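3.2 Returning, and who does the talking

The second round of interviews took place in June, in Surdu and in the two villages below it, Mista and Altwood. Same guide as the first round, with one extra block on food and lodging. We kept the wording loose. People who had left as children and come back as visitors were asked the same things as those who never left, which caused some friction (see 3.4) but made the answers easier to lay side by side.

In all, 41 people spoke to us. Of these, 12 had come in from abroad for the summer, and the rest lived in the district all year. Most talks were held in kitchens or on the steps outside. One took place on the Sunday bus to Zemwood, with the engine going, and parts of that recording can't be used.

What visitors said first was nearly always about welcome. The tea, the cousin who insists on carrying the bag, the shopkeeper who won't take money the first time. Residents hardly mentioned this. They talked about the road, the water hours, the price of flour, the school roof. It would be easy to read the gap as romance on one side and hardship on the other, and earlier work on return visits has tended to do so. Our notes don't sit well with that. Several visitors were blunt about the place and several residents were openly proud of it, in one case for most of an hour.

A better split, we think, is between people speaking as hosts and people speaking as guests. A man who had lived away for 8 years spoke as a guest for the first half of his interview – thanking, praising, careful with names – and then his neighbour's children came in and he began giving orders about the bread. From then on he said "we" for the village and "they" for the country he had flown in from. We marked the switch in the transcript. There are others like it, mostly less sudden.

Coding was done by two readers working apart, then together over the passages where they differed. Host speech and guest speech were marked by pronoun, by who was offering what, and by how complaints were framed. Complaint turned out to be the most useful. Guests complain about the journey, the border, the airline. Hosts complain about the council. Ileana Iordache, who read the Mista set, also kept a running list of jokes, as the two groups rarely laughed at the same ones.

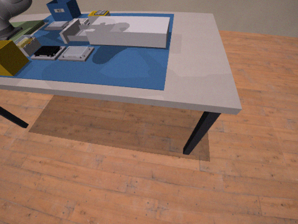
Figure 2. Rendered view: table with blue mat, plank floor and plain wall.

Rooms came up more than we planned for. We had no question on them in the first round. But the front room, the one kept for visitors, was named again and again as the place where a returning person is made into a guest whether they like it or not. You are put on the good chairs. You are brought things. One woman from Altwood said she had to go and stand in the back kitchen and refuse to move before her aunt would let her peel an onion. After that, she said, she was home.

Residents told the same story from the other end. To let a visitor work is a risk: the neighbours may see it. It can look mean. Two sisters in Surdu disagreed on this at some length, the elder holding that a guest is a guest for three days and then picks up a broom, the younger that family from abroad should never be asked. Neither would budge and we moved on to the water question.

Money is harder. Gifts were discussed freely, loans hardly at all, and wages only when the recorder was off, so they are left out here. The one figure we were asked to print was the sum collected by the Zemwood families' group for the clinic door, 230 in local currency, which was given to us twice and by people who don't otherwise agree on much.

A word on limits. The sample leans old. Young men in particular were away working during the day and too tired in the evening, and we did not press. The visitors we met were those who could afford to travel and had the papers for it – a narrow group, and one that residents themselves described as "the lucky ones". People who cannot return appear only through what others said about them, often a lot. Nor did we get to the upper part of Mista, where the road was shut for repairs througout our stay.

Translation was checked by a second speaker for all passages quoted. Some host phrases have no tidy English match. We have kept these short and put the original in the notes, with the fuller list in the appendix. Where a speaker changed language half way through a sentence this is shown with a slash.

The next part takes up the road itself, beginning with the shared taxis and what gets said in them.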